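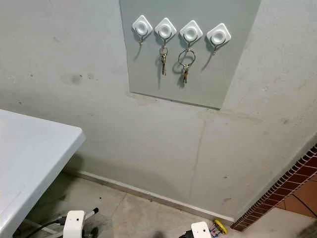 Key board with four hooks, keys on the middle two. Head camera, Waren setup.

5/10/23

Spent a good long while on the key task today, and I'm rather fond of it now. We're moving keys between hooks, scoring by whether the ring ends up hanging on the hook it was meant for. Testa has 120 demos to learn from, Pardale the same 120 plus the 60 left over from February, and both get 200 trials.

Small surprise -- the wide ring is the easier one. Testa gets it over the wire even when it comes in a little crooked, while the compact split ring wants a much straighter approach. I'd guessed the opposite, what with the single key dangling so low and swinging about.

Pardale keeps aiming at the shadows, which fall down and to the left of the hooks. I'd like to try random lighting in Unine before we collect any more -- 1000 rendered views should be plenty to see if the colour and shadow changes help. Will leave the hook spacing alone until then.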